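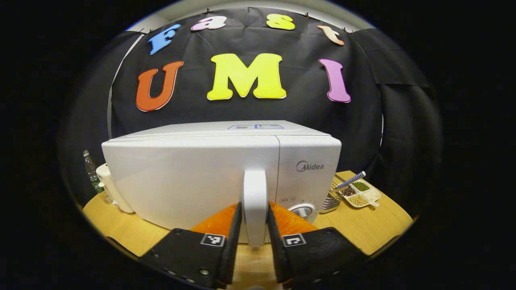
7.4 Gripper slips off or jams on an appliance door handle

This section applies to the Vekeck two-finger gripper with soft pads, used by hand or fitted to the Rolland arm. It covers faults on upright bar handles, such as the one on a microwave oven. For drawer knobs and turning dials, see 7.5.

Signs of the fault

The fingers close but slide down or off the handle when you pull.
The whole appliance moves towards you and the door stays shut.
The fingers stay clamped after the release command (error 3828 on the Skamness controller).
The door opens part of the way and the handle twists between the pads.

CAUTION: Switch the appliance off at the wall before you start. Do not test on an oven with food or liquid inside.

CAUTION: If error 3828 is showing, the fingers may open suddenly when power comes back. Keep your hands clear of both fingers and do not try to prise them apart while the controller is live.

7.4.1 Freeing a jammed gripper

1. Press the stop button. On the hand-held version, let go of the trigger and turn the battery switch to off.

2. Wait 10 seconds for the drive to discharge. The amber light on the controller must be out.

3. Support the gripper from below with one hand. It is heavier at the wrist end and will drop when the pads let go.

4. Turn the manual release screw anticlockwise until you feel it go slack. Use the hex key supplied. A ball-ended key will round off the head.

5. Ease the fingers straight back from the handle. Do not rock them from side to side, as this tears the pads along the glued edge.

6. Look at the handle. If it is cracked or loose, stop using that appliance and label it.

Note: On arms with software older than the March release, error 3828 does not clear by itself after a manual release. Go to Service > Faults > Clear, then restart the controller.

7.4.2 Checking the pads

Most slipping comes from the pads. They are the bright orange parts behind the black finger plates. The plates carry the markers and give the fingers their shape, but the pads do the holding.

1. Wipe each pad with a damp, lint-free cloth. Do not use kitchen spray, alcohol or washing-up liquid. Grease from cooking tests builds up quickly and is hard to see on orange.

2. Press the middle of each pad with your thumb and let go. It should spring back at once. A pad that keeps the dent has to be changed.

3. Compare the two pads. If one is worn and the other is not, change both and then check the finger alignment (7.4.3).

4. Check the small screws on the finger plates. Tighten any loose ones by hand only. Over-tightening bends the plate and tilts the marker.

5. Reset the wear counter if you have fitted new pads. The counter gives a warning at 2000 grips. Pads used mainly on hard plastic handles may need changing before that.

Replacement pads are sold in pairs under the Gandavix spares list. Do not fit pads from the older three-screw gripper. They go on, but they sit too far forward and the fingers will not close fully.

7.4.3 Checking alignment at the handle

1. Open the fingers fully and bring them up to the handle from the front, with one finger on each side. Both pads should be the same distance from it.

2. Check that each marker is clean, flat and in view of the camera. A lifted corner is enough to give a wrong finger width reading. Replace a damaged marker. Do not tape over it.

3. Close the fingers slowly until both pads touch. If one touches well before the other, the handle will be pushed sideways and will twist as the door opens. Move the gripper across and try again.

4. If the gripper is centred and one pad still touches first, run Set-up > Fingers > Centre.

5. Aim for the middle of the handle's length. Grips near the lower end slip most often on doors with a stiff catch.

7.4.4 Stopping the appliance from sliding

A light oven on a smooth table can move before the catch lets go. The controller reads this as a normal pull and will keep pulling.

1. Fit non-slip mat under all the feet of the appliance. If it still moves, fix a stop block to the table behind it.

2. Move bottles, kettles and open trays away from the sides and back of the appliance, well outside the swing of the door. A kettle beside an oven should be empty and unplugged during tests.

3. Set the pull limit to 10 per cent above the force needed to open the door by hand. Do not leave it at 100 per cent, which is the factory setting and is meant for drawers.

4. Pull in a curve that follows the door. A straight pull loads one pad only and brings the fault back.

7.4.5 Test before returning to use

1. Switch on the controller and check that no faults are listed.

2. Keep the appliance switched off at the wall.

3. Open and close the door 10 times at slow speed. Stand on the hinge side, with one hand near the stop button.

4. If the pads slip once or more, go back to 7.4.2. Do not raise the grip force to get round a slip. Too much force is the usual cause of split handles and of error 3828.

5. Write the result in the fault log, with the pad batch number and the grip count.

If the gripper jams again after new pads and a full alignment, take it out of use and contact Vekeck service. Do not open the drive housing.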